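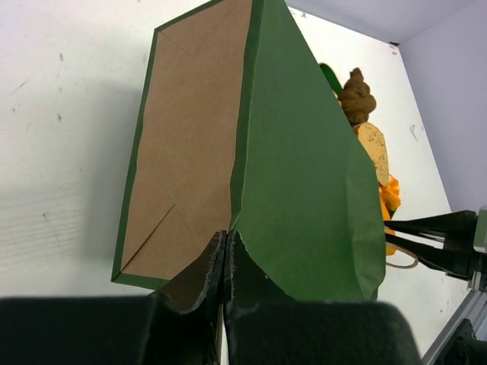
**How much should we set aside for our first robot arm?**

Take the price of the arm and add a third for grippers, spare fingertips and a decent table. I learned that the hard way at Benítez, our old shop in Onthorpe!

These days I run Pekia, and we help small firms plan and budget for automation (buying it, renting it, or waiting a year). We keep two arms set up for tasks like gripping a paper bag — bring your own items and try them. A planning visit costs $300, and we're booking into March.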